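Home / Workshop / Galleries / Stool assembly

Putting the Vallstead together: a short gallery

The Vallstead is a small stool in white and pale blue. The seat is one molded piece of white plastic and the legs are pale blue tubes. There are no loose screws. Each leg has a black threaded end that goes into a socket in the underside of the seat, and that is the whole method.

We bought ours from the Skurnasley outlet in Clusasbridge, where it is listed as item 803. It came flat in a box with one sheet of drawings and no words. The drawings are fine as far as they go, but they are small, and the one for the sockets is printed so dark that the thread direction is hard to make out. It is a normal right-hand thread. Turn clockwise to tighten, looking down at the part from above while it lies upside down.

Most of what follows is about the underside of the seat, which is the side you never see once the stool is in use. It is also the side where all the strength is. Joris Dierckx, who runs our Tuesday bench group's parts drawer and has more stools at home than chairs, says the ribs and sockets are the first thing to look at on any stool.

Notes on the setup

The seat goes upside down on something soft. We used a black cover over the table. White plastic marks easily and a bare bench will leave scratches on the top face, which is the face people look at. A folded blanket works as well.

Keep the leg upright while you start the thread. The tubes are long, and a small lean at the top is enough to cross the thread at the bottom. If it goes stiff in the first turn, back it out and start again.

Pictures

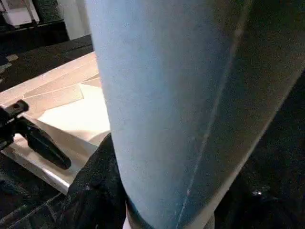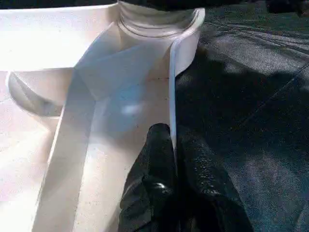
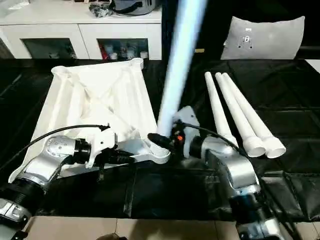
Last picture: a pale blue leg at its socket, with the white part lying underside up on the black cover.

More about the parts

The ribs. They spread out diagonally from one point and tie into a raised wall at the edge. Between them are shallow channels that collect dust and crumbs of plastic. Wipe these out before you start, and wipe the sockets too. A dry brush is better than a cloth for the threads.

The sockets. Each one has a molded collar with the thread formed in the plastic. There is no metal insert. That keeps the weight down, but it means the thread will not forgive much force. Hand tight is enough. Rosângela Meireles used a strap wrench on her first one and stripped a socket, and had to write to the shop for a new seat. It took 30 days to come.

The legs. The black end is a separate piece from the tube. On ours all of them were firmly fixed, but check by twisting each one by hand before you fit it. If it moves, send it back.

The shim. A packet marked Shim comes taped inside the box lid and is easy to throw out with the cardboard. It holds thin plastic rings that go between leg and socket if the finished stool rocks. Try the stool without them first. Ours rocked slightly on the kitchen tile and sat flat on the wood floor, so we left them off.

Weight and use

The sheet gives a limit of 139 kilos. We have not tested that. It has held everyone who has sat on it so far, and it has been used as a step for the high cupboard - the sheet says not to, and there is a crossed-out drawing of a man doing it.

After the first week, turn it over and check each leg. Two of ours took another quarter turn. After that they stayed put.

Taking it apart is the same job backward. Number the legs with a bit of tape if you plan to store it, so each goes back to the socket it came from. They are meant to be interchangeable, but they seem to settle into their own threads.

Spare legs are sold singly under part number 1601. The seat has to be ordered by letter or in person at the counter in Clusasbridge.

Next gallery: the Vallstead side table, same legs, different top.

Back to Galleries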